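How to read a breaking news story about a highway crash

Posted February 5, 2023 by Zuleica Evangelista

I spent 11 years on a regional news desk and wrote a fair number of these stories. I don't trust the first version of any of them, including mine.

1. Find the time stamp. Look for "updated" as well as "published". If a story went up within an hour of the crash, most of it came from one police tweet and whoever picked up the phone.

2. Work out who is talking. "Police said" is one thing. "It is understood" usually means a reporter heard it from someone who didn't want to be quoted, and might have been guessing. "Reports suggest" can mean a Facebook comment. I once traced a "multiple vehicles" line through four sites and ended up at a bloke who had been stuck in the queue two kilometres back.

3. Separate what a witness saw from what a witness worked out. "The ute was on its side" is something seen. "He must have been flying" is a conclusion, and people are poor judges of speed from a moving car. My old editor, Recep Değirmenci, made us underline the two in different colours before filing. Tedious, but he was right more often than the witnesses.

4. Be wary of numbers. Early counts of the injured go up and down all day. A story that says 17 people were "involved" may be counting everyone who was assessed at the roadside and sent home.

5. Check the map. Stock maps are often dropped on the nearest town centre. Compare the exit number or kilometre marker in the text with the road authority's own closure notice.

6. Ignore the cause until somebody is obliged to stand behind it. That means a charge, a coroner's finding or a collision report, and any of those can take months. A crash I covered in May had three confident explanations by dinnertime. None of them made it into the findings.

7. Go back later. Hardly any outlet follows up, so search the road name with "inquest" or "court". If the original has been quietly changed, an archived copy will show you what it used to say.

Will this make you popular in the group chat? I doubt it. You will forward less rubbish, though, and the families might be grateful.
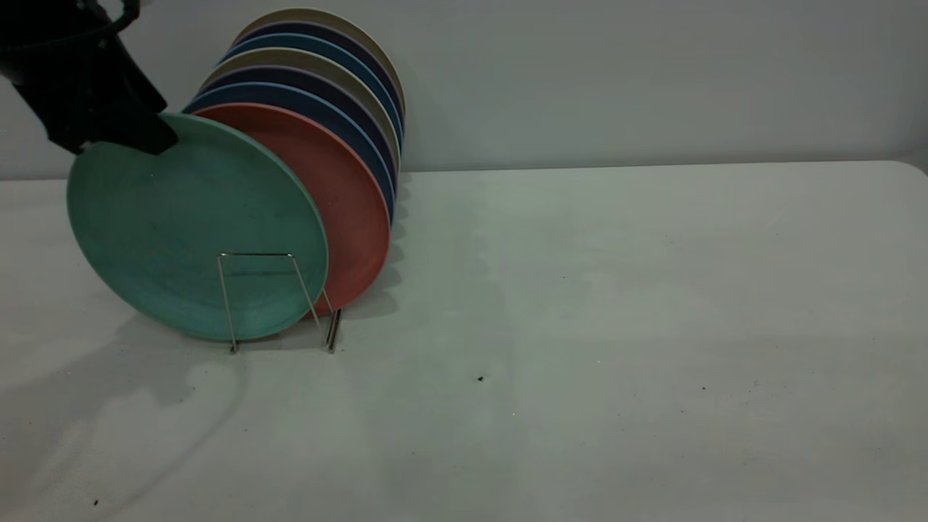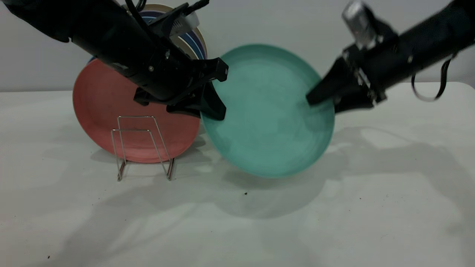
Both photos: a plate held up by its rim.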